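Notes on the returns-bench sim, last touched 2 June 2019. Ask Macarena Figueroa or me (Marcelino Sarmiento) if anything's missing.

# nollex-returns-bench

Hello! I look after the simulated version of the returns bench at Trinodura, and this folder is everything we've built for it so far: 108 episodes, each one a two-armed robot sorting odds and ends from customer returns on a plain brown table.

## Why we made it

I did returns by hand for 6 years, so I've got opinions (sorry). The boxes were never the bad bit. It was the wrappers and soft plastic, hours of it, and my wrists still grumble in November. The plan is that the arms do the picking up and we do the deciding – what's resaleable, what goes back to the supplier, what's plainly had it.

Two of us moved off the bench to train on this, Macarena and me. The others are still on returns and they've been asking fair questions about shifts. I can't answer those in a README, but please don't quote our episode count at anyone as if it settles them!

## What's in here

- `episodes/` – joint positions, gripper state, rendered views
- `props/` – box and soft plastic models
- `notes/` – Macarena's comments, worth reading first 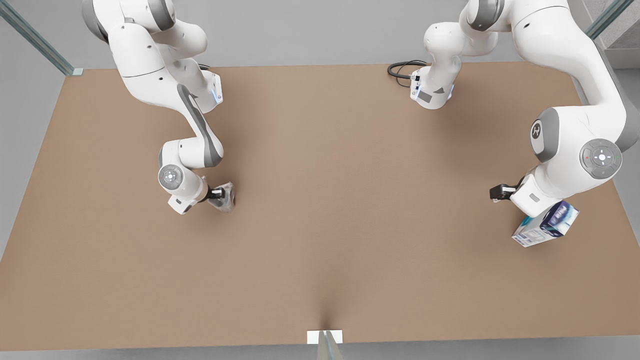 *Rendered view: crumpled item in the right gripper, printed box under the left hand.*

## Known niggles

Soft plastic is stiffer in the sim than on the real bench. 17 episodes have the wrong label for which arm moved first, and they're listed in `notes/labels.md`. I'm fixing those next, so pull again before you train on them.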